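Print
E-mail

3.2 Materials and table layout

The sorting task was developed by Enikő Bakos and Levente Sipos for use at the Toritz and Wosberg sites. Materials were drawn from ordinary play kitchen stock and from household tableware in plain colors. Foods were chosen so that a person with no training could name each one at a glance. Dishes differed in shape and color, and no dish was matched in advance to any food. All items were laid out on a white tabletop before a session began.
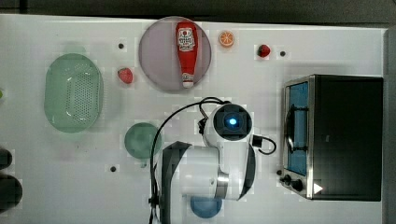
Figure 3. Table layout with dishes and play foods. The ketchup bottle lies on the plate; the strawberries and the orange slice rest on the tabletop.

Bottles raised a separate question. In the pilot sessions held in July, several raters coded a bottle laid on a plate as "served," while others coded it as "put away." The coding manual (Bozsik version) now treats a plate as a resting place for any item, food or container, and records the final position only. Under this rule 2372 of the 3072 coded placements were assigned the same category by both raters.

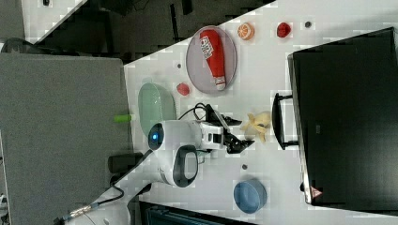 The remaining placements were reviewed by the two authors together. Of these, 548 concerned items left on the bare table close to a dish, where the raters differed on whether the item belonged with the dish or had been left out. Such items are reported below as "unassigned" and were kept in the totals. The small fruits accounted for a large share of them at both sites.

Soft items were coded under the same rule as hard ones. The banana required one further note, as its peel flaps spread well beyond the fruit and could touch a neighboring dish. Position was therefore taken from the body of the banana, and contact by a flap alone was disregarded.

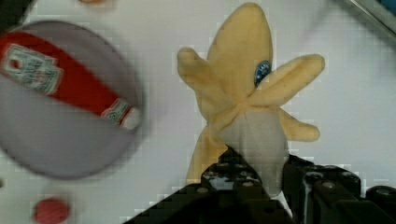

Figure 4. Plush banana with the peel partly opened and an oval blue sticker on the upper right side.

Layouts were entered in the Omow register on the day of each session.

Print
E-mail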